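Stenier Oat Milk Starter Kit

If you've been meaning to try making oat milk in your own kitchen, this is the kit we'd hand you first. Haiyan Kong put it together after a whole November of testing (and a great many slimy batches, she'd like you to know), and we're so pleased with where she ended up!

You get a fine mesh bag, a one-quart glass bottle with a swing top, a long-handled brush and a recipe card with nine flavors, including a maple one that Siiri Savolainen in our packing room makes nearly every morning. Each batch takes 80 grams of rolled oats and cold water. Keep the water cold and the blending short, and it should pour nicely.
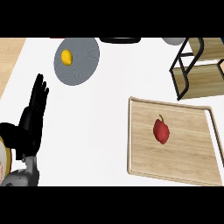
The bag can go on the top rack of the dishwasher, though we rinse ours by hand right after straining, before the oats have a chance to dry into the mesh. Oats aren't included, so use whichever you like. Finished milk keeps in the fridge for three days or so, and it does separate, so give it a good shake.

Kit weight: 2 lb
Spare mesh bags: $11 each
Ships from our Hulovham store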